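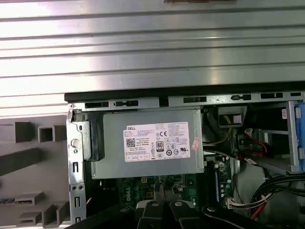 About Otutent

Otutent records examples of repair work for robots to learn from. We started with one bench and a stack of retired office desktops, and desktops are still most of what we do. Our customers train the models. We supply the recordings, the notes that go with them, and the parts list for each setup.

A recording is one attempt at one small job, such as taking out a memory module or unplugging a drive cable. An operator guides the arm by hand controls while small cameras near the gripper save what it sees. Most jobs take up to 2 minutes. We keep failed attempts and label them as failed – our customers ask for those more than we expected.

Our current project, Juteo, covers 104 jobs inside tower computers, with 200 recordings planned for each. Sneha Prajapati runs the recording floor and Reynaldo Macapagal builds the fixtures. A fixture gives each part a known place, so a job can be reset the same way and run again. The boards have holders for processors and memory modules, and they stand upright next to the computer.

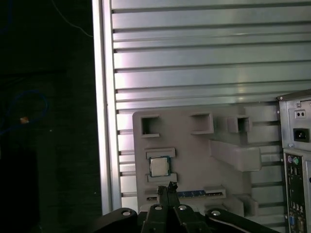 Bronisława Walczak wrote to us in February that the resets were what sold her team on the data, and that she would like to see more variety in lighting. We have since added a second set of lamps and now change them between batches.

Operators train for a month before their recordings count. Seema Kanaujia checks every batch before it ships and sends back the ones with missing notes.

Our workshop is in Floltisthorpe. Visits are by arrangement, mornings only.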